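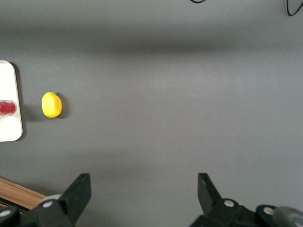

Wrist cam view, stock fingers, fully open. Lemon is the target.

Gripper shootout: stock linkage fingers vs. the Famener soft pads

bouchra_r
Posted Apr 29, 2018

OK so I finally got both sets of fingers on the same arm this weekend and ran them on my fruit-and-cup routine. Pic up top is from the stock black fingers, the ones with the squared-off tips. Same arm, same Kostiuk controller, same speed for both.

Stock fingers dropped the lemon 3 times out of 28. The Famener pads dropped it 2 times. That's it?? For what those pads cost I was expecting a blowout. The red cup was a different story – on its side like that, the stock tips kept skating over the ridges and the pads just grabbed it.

Anybody else running both?
– Bouchra Radwan

veltport_nasr
Nice to see somebody post drops and not just a highlight video! But I don't buy the comparison yet. One drop apart over 28 tries is a coin flip. Run a couple hundred and get back to us. I did 283 on my Veltport arm back in February and the first fifty looked nothing like the rest.

tinsnips
283, lol. Some of us have jobs.

bouchra_r
Ha, fair. I can leave it going overnight once I sort out a reset. Right now I'm putting the lemon back by hand every time.

oldservo
Where does the lemon go when it drops? I had squared tips like those and round stuff would squirt out forward, every time, because I was closing too high. Went down a hair lower and it mostly quit. Might not be the pads helping at all, they're just thicker so they're forgiving.

bouchra_r
Forward, yep. Hmm. I'll drop the grasp height and try again.

stistthorpe_lab
Gonna disagree with oldservo a little. We went lower on ours at Stistthorpe and started scraping the table, and after a week the tips were chewed up. I'd slow the close down first.

oldservo
If you're scraping the table your calibration is off, sorry.

stistthorpe_lab
Our calibration is fine, thanks. The arm sags when it's reaching way out.

veltport_nasr
You two take it outside. Bouchra, how are you finding the camera? With that lemon so close to the tray I'd worry about the segmentation lumping them together.

bouchra_r
Yellow on gray is easy, it never missed the lemon. The cup on the white tray is pickier. When it's hanging off the left side of the view like in the pic, I get a junk center point, so I shift the wrist over and grab a second look before I plan anything. Adds roughly a second.

tinsnips
Can you post the pad mount file? Mine came with the wrong hole spacing.

bouchra_r
Sure, will upload tonight. I had to open up the holes on mine too.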